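26th September - bathroom bench, Skorkcombe
Present: N. Mabuza, S. Engelbrecht. Notes by NM.

Toilet task, second week. Question from Larance is still the same one: can the machine be left alone with a bathroom, yes or no. Current answer is no, but the list of reasons is shorter than it was in August.

Changed since last entry: left hand now braces on the tank before the brush goes in. Without the brace the torso swayed whenever the bristles caught and the force reading on the right wrist was useless. Sizwe set the contact limit on the left palm to 200 and halved the approach speed. Right side holds the brush by the end of the handle, which gives reach but poor leverage. Pieter wants a grip further down. I would rather not, as the wrist module already comes up against the rim. 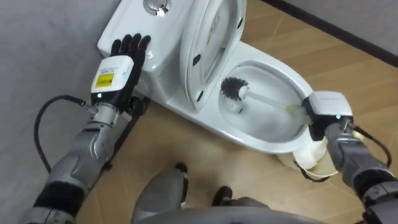 Results

Brace held on every run. Scrubbing the sides of the bowl is acceptable. Under the rim is not - the brush skates off and the planner reports the patch as done. Coverage map therefore cannot be trusted and I have struck it from the summary for Ntombi.

Log stopped at step 3,017 on the last run, joint limit on the right elbow. Same place as before. Restarted by hand.

Flush not attempted. The left hand would have to leave the tank top to press the button, and we have no routine for letting go while the brush is in the bowl.

Still to do

- Regrip test with the handle held lower, 2 runs only, Pieter to watch the wrist.
- Ask Unathi whether the Odera brush model allows for bend in the handle.
- Raise log buffer to 500.
- Drip on the floor when the brush comes out: no plan yet.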